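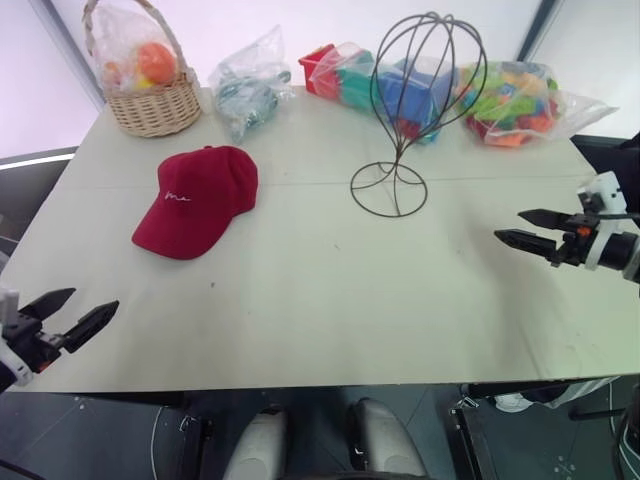 A cap, a wire stand and two open grippers at the Sanidlow workshop.

The job is to put a baseball cap on a stand. Gwenllian Bevan has a target of 200 good recordings of it, and then the list moves on to something else.

Bevan runs data collection at Sanidlow, a small firm that teaches two-armed robots to tidy up. The teaching is done by example. An operator steers both arms through a task from start to finish while the cameras and joint sensors log everything, and each run is filed as one episode. The learning system, which the firm calls Cusix, is later trained on the whole pile.

By May the pile stood at 2238 episodes. Bevan threw out 400 of them.

"The operators had got too good," she says. "They did it the same way every time, same angle, same speed. Cusix learned that one way and fell over if you moved the stand a hand's width."

Operators now shift the cap and the stand before each run, and the clutter along the back of the table gets changed as well. They are also asked to leave small mistakes in. If the brim slips and the operator recovers it, the episode is kept. 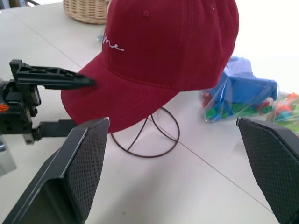
Caps are harder than they look. The cloth gives when it is gripped, the brim is stiff, and the crown has to come down over the wire without pushing the stand across the table. One arm can do it on a good day. With two, one can hold while the other adjusts, but both have to let go cleanly at the end, and Bevan says letting go is where most runs are lost.

Each operator works for an hour and then swaps out. Tired hands make jerky recordings, and jerky recordings make a jerky robot. A second person, on what the team calls the Gronow desk after the engineer who set it up, watches every episode back and marks it keep or drop.

The tests are plain enough. Cusix gets 5 tries at a layout it has not met before, with no one at the controls, and the results go up on a board by the door. Farkerska, a storage company, has asked to see the figures before it agrees to a trial.

Bevan would like another month of recording first. Gloves are next on the list.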